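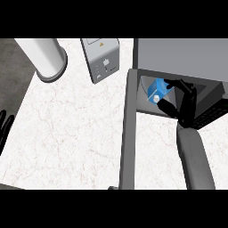
How often does an engineered or natural stone benchtop need resealing?
Engineered stone is never sealed. Natural stone depends on porosity, and the water test decides it, whatever the calendar says.

I resealed ours in February after two years of putting it off. The slab came from Robichaud with a one-page care sheet that said "reseal annually", and no mention of which product or how much.

The water test takes 15 minutes. Put a teaspoon of water on a clean, dry section, cover it with a glass so it can't evaporate, and check for a darker patch when you wipe it up. Do it near the sink and again at the far end. Ours darkened near the sink only, so that was the only part I treated.

Surface prep matters more than the sealer. Degrease with a pH-neutral cleaner, rinse twice, then leave it overnight. Vinegar and lemon-based sprays etch calcite, and a sealer won't prevent that. Etching is a chemical change in the polish, whereas a stain is something soaked into the pores. Vasco Matos, who cut the sink opening, told me most of the callbacks he gets for "failed sealer" are etch marks.

I used a solvent-based penetrating sealer from Pomov. Apply with a lint-free cloth, keep the surface wet for ten minutes, and buff off all the residue before it hazes. I missed a strip behind the tap and had to re-wet it with more sealer to lift the haze, then buff again with 400 grams of old towelling cut into squares.

Retested at 7 am, 2 days later. No darkening near the sink. I'll repeat the test in winter and write up the grout line behind the cooktop separately, as it needs a different product.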